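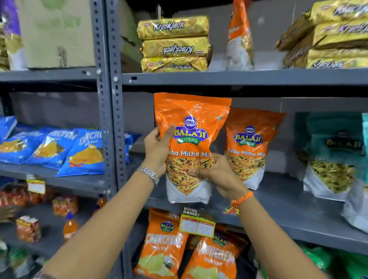
*Photo: Hijazi Archive Supply*

# Menora Songbook and Manuscript Box

The Menora is a flat storage box for sheet music, handwritten song collections and loose field notes. It was designed for libraries and family archives that hold Yiddish and Ladino songs on paper of mixed sizes, often with several sizes in one folder.

The box opens on the long side. The front wall drops flat, so a brittle page can be slid out on its folder without being lifted over an edge. The lid is separate and fits over all four walls when the box is closed.

## What comes with it

- One box with lid, gray
- 25 unbuffered folders, cut to fit
- 5 stiff divider boards with tabs
- 2 blank spine labels, with room to write in Hebrew or Latin letters

Folders open from left to right or from right to left -- the tab is centered, so either way works. Write on the labels in pencil before putting them in the holder.

## Materials

Box and dividers are acid-free, lignin-free board. The corners are held with metal edges and no glue. Folders are plain paper with no alkaline buffer, which makes them suitable for blueprint copies and older photographs kept with the songs.

The Menora isn't meant for wax cylinders, discs or open-reel tape. For those, see the Grendby carrier, which has a deeper tray and padded slots.

## Loading and stacking

A full box weighs roughly 5 pounds. Stack no more than two high, and store flat. If a folder holds fewer than ten sheets, add a divider behind it to keep the pages from curling.

Boxes are shipped flat from Madstead and fold together by hand. Press each crease once before raising the walls. The drop front goes up last.

## Ordering

Sold singly or by the carton. Extra folders and dividers can be ordered separately under the same name. Libraries may pay by invoice.

The older Menora with the ribbon tie was dropped in April. Its folders fit the current box, but its lid does not.

Page updated 2022-06-25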